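Prirent Opens Online Ordering and Kitchen Directory for Independent Restaurants in Durnilbridge

DURNILBRIDGE - Prirent, a young company which builds ordering tools for small food businesses, announces today the opening of its online ordering and restaurant directory in the city of Durnilbridge. At the opening, 59 independent restaurants, cafes and bakeries are listed, with their full menus, their opening hours and their own prices. Customers can order for carryout in all of them, and for delivery in those which have their own drivers.

The service is available from this Saturday at 11 a.m. It works in the browser of any phone or computer, and it is not necessary to install an application or to open an account. A customer chooses a restaurant, makes the order, pays by card or chooses to pay in cash at the counter, and receives a text message when the kitchen accepts the order.

Prirent was started by Kedir Gebru, who worked in restaurant kitchens before he learned programming in evening classes. He wanted to solve a problem that he knew from his own shifts. Orders were arriving from several tablets, the menus on these tablets were old, and the kitchen had to call customers to explain that a dish was finished. In the Prirent system, the cook can take a dish off the menu with one touch, and the change is shown to customers at once.

"A small restaurant changes its menu every week, sometimes every day, when the good tomatoes are over or when the fish did not come," says Kedir Gebru. "The menu on the internet must follow the kitchen. If it is the kitchen that must follow the internet, then the work becomes very hard, and the customer is also not happy."

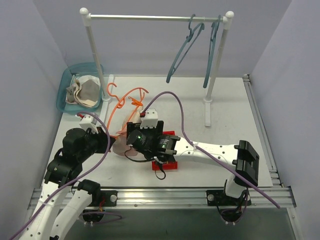 Restaurants in the directory pay a fixed monthly fee of 60 dollars. Prirent does not take a percentage of the orders, and the price which the customer sees online is the same price as in the dining room. There is no charge for the first month. A restaurant can leave the service at the end of any month, and it keeps its menu texts, its photos and its list of past orders.

The fee includes the page in the directory, the ordering tool, a printed code for the window or the tables, and help by telephone during kitchen hours. Help is given until 10 p.m., also on weekends, as this is when most of the questions come. For restaurants that have no written menu in English, Prirent offers translation of the dishes, and the owner reads and approves every line before it is published.

The directory was tested during 4 months in the Ellier neighborhood, which has many family restaurants on a few short streets. In this period, more than 1,000 orders were made. Most of them were for carryout, and the busiest time was between 5 and 7 in the evening. After the test, Prirent made several changes. The page for each restaurant now shows the real waiting time, as the kitchen gives it, and not a time calculated by the computer. Customers can also write a short note for each dish, and not only one note for the whole order. This was the most frequent request from families with children.

One of the first restaurants in the test was Workneh, which serves Ethiopian dishes and has a small dining room and a busy carryout window. Workneh put its complete menu in the directory, with the fasting dishes on a separate page, and it now takes its large weekend orders only in this way. Before, these orders were written by hand in a notebook near the telephone - and on a full evening it happened that one of them was not seen in time.

Not all restaurants need the same thing, and the tool can be adjusted. A bakery can close the orders at a certain hour and open them again for the next morning. A cafe can offer only the lunch menu online and keep the rest for the guests who sit inside. A restaurant with a small kitchen can decide how many orders it accepts in each quarter of an hour, and when this number is reached, the customer sees the next free time.

Customers can search the directory by type of food, by street, or by what is open now. Each page shows if the restaurant has vegetarian dishes, if there is a step at the entrance, and if there is a place to park for a short time. Information on allergens is written by the restaurant itself. Customers with a serious allergy are asked to call the kitchen before they order, and the telephone number stands at the top of every page.
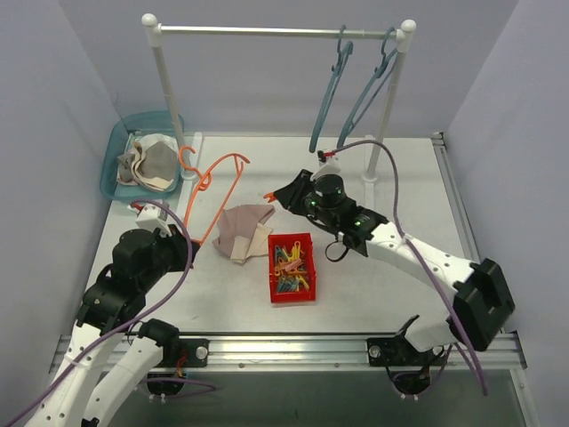 Stella Massawe remarks that she would like to see how the directory treats reviews, for she has stopped trusting the stars on the large websites. "I read that a place is wonderful and then I read that the same place is terrible, and both persons maybe never ate there," she says. "I prefer to see the menu and the price, and if the kitchen is open on Monday. The rest I can taste by myself."

Prirent has decided to open without star ratings. A customer who has made an order can send a comment to the restaurant through the page, and the owner can answer it directly. Comments can be published only when both the customer and the restaurant agree. The company will look at this question again in October, after it has spoken with the restaurants and with customers who order often.

Later in the year Prirent plans to add group orders, in which several persons at one office or one home choose their dishes separately and pay separately, but the kitchen receives only one ticket. Gift cards for single restaurants are also in preparation. The company does not plan to offer its own delivery drivers. Restaurants which wish to deliver can enter their own delivery area and their own minimum order.

Independent restaurants, cafes, bakeries and food trucks with a regular place in Durnilbridge can ask for a listing through the form on the Prirent website. The form takes a few minutes and requires the name of the business, the address, a copy of the current menu and the number of the food license. A new page is usually ready in less than one week. Chains are not accepted in the directory at this time.

About Prirent

Prirent develops ordering and menu tools for independent food businesses. The company has its office in the Ellier neighborhood of Durnilbridge.

Press contact: Kedir Gebru, Prirent, Durnilbridge. Interviews are possible on weekdays before 11 a.m. Menus and logos of the listed restaurants can be sent to journalists on request, with the permission of the owners.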